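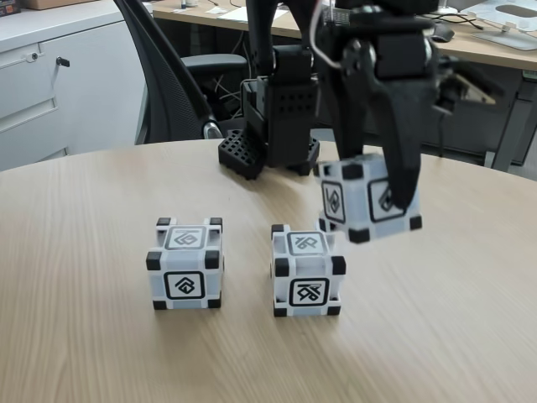

Cube table brings stacking fans to Plisbridge library

Plisbridge library has a new favourite corner, and it is a round table with a handful of little cubes on it. The Dritus cube table opened in the reading room this month and has had people crowding round it ever since, from toddlers on tiptoe to grandparents who only came in to return a book.

Each cube is pale with black caps on the corners and a bold black symbol in a square on every face you can see. No two symbols we looked at were quite the same. One is a sharp zigzag, another loops in and out of itself, and half the fun is arguing over what they look like. (Our vote for the zigzag: a lightning bolt that changed its mind.)

The cubes come from Piras, a small workshop on Lollonero Street, which made 500 of them for libraries and schools across the county. Plisbridge has its own boxed set, with 20 puzzle cards to go with it. The cards start gently, with a plain row to copy, and get properly fiddly by the end, when you have to build a tower and turn every cube so that the right symbols face the right way.

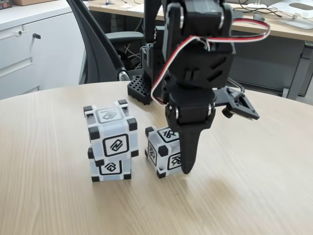
Towers are what most visitors go for first, and the library is keeping a chart of good ones by the door. Getting the cubes to sit neatly is harder than it sounds. Even a stack of two can end up with the lower cube slightly out of line, and on the trickier cards that matters, as the symbols have to be read from the front and from the top. The smooth, light wood is lovely to build on, and the curved edge means there is no bad seat.

More than 4 classes from nearby schools have already asked to bring pupils in, and the library hopes to fit them all in before the end of June. A second set of cards is on its way too, this time with patterns drawn by local children. We can't wait to see those!

The cube table is free to use whenever the reading room is open, and there is no need to book. Family sessions start at 2 in the afternoon during the school holidays, with squash and biscuits afterwards in the front hall.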